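Turn it over before you buy it

Most of us choose a floor-standing thing, a fan or a lamp or a parasol, by looking at the top half. The base is the part we carry home without a thought. I think the base should be looked at first, and from underneath.

The one I have in mind is white moulded plastic, a big piece, with thin ribs dividing the underside into compartments and a threaded neck for the pole. 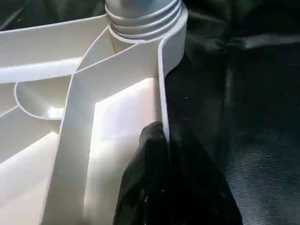 I have no quarrel with ribs. They let a maker use less plastic and still get something stiff. My quarrel is with threads made in the same plastic as everything else. A plastic thread will forgive you a few times. Start it crooked, lean on it, and it won't forgive you again. I have thrown out 2 stands in my life and both went at the neck.

The shops don't help. At Goris in Keslow there were 14 stands on display last April, all bolted to the shelf, so you couldn't lift one, let alone unscrew it. The card gave the height and the colour and said nothing on the thread or on spare parts. 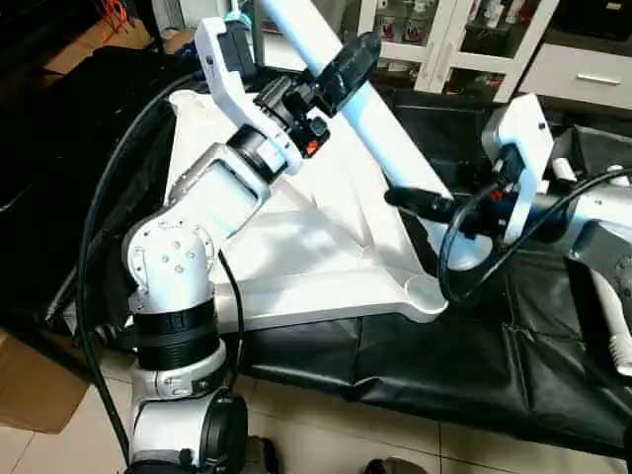
Putting one together is a two-handed job and I would always do it low down, with a cloth under the plastic so it doesn't get scratched. Turn the pole backwards until you feel the thread drop, then forwards. If it goes stiff in the first turn, stop and begin again.

What I would like is simple enough. Sell the neck as a separate part, in metal if possible, and sell the base without the pole. Paju used to do this and gave it up. Until somebody takes it on again, we will go on throwing away large pieces of sound plastic over a few worn ridges.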